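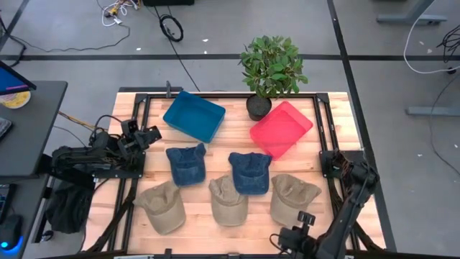
Home | Reviews | Workplace Equipment | Staffing | Archive

Product Review: Pirkon Two-Arm Sorting Cell

Print this page | E-mail this page

The Pirkon cell is a bench-mounted unit with two arms, sold to small distributors and returns departments for the handling of soft goods. This review concerns its use at Vendstead, where it was assigned to the sorting of returned caps in April. It was prepared by Maeve Dunne and Cillian Brophy for managers considering a similar purchase.

Equipment. The arms are fixed to opposite sides of a black aluminum frame, and the work surface between them stays open to a person standing at the front. Caps are laid out on the wood and sorted by fabric, denim or khaki, into plastic bins. The reviewers found the layout easy to learn. Cable management is below the standard expected at this price, and the supplied guide gives it a single paragraph.

Performance. The trial lot consisted of 400 caps. The cell completed the lot with 47 referred to a person, most of them for folded brims or caps lying one on top of another. A trained sorter remains faster on mixed lots. The cell is better suited to long runs of the same few styles.

Effect on staff. No positions were removed. Two sorters, Róisín Tully and Fergal Ó Ceallaigh, now divide the shift between supervising the cell and inspecting stitching and sweatbands, work that was previously done in haste at the end of the day. Both reported less strain in the wrists. Ms. Tully also noted that supervision is tiring in its own way and asked that turns at the cell be limited to 2 hours. Management has agreed. The question of pay grade for the new duties is still open, and the reviewers believe it should have been settled before installation.

Training takes one morning. Replacement gripper fingers are ordered separately.

Recommended, with reservations, for sites with steady volume.

Print this page | E-mail this page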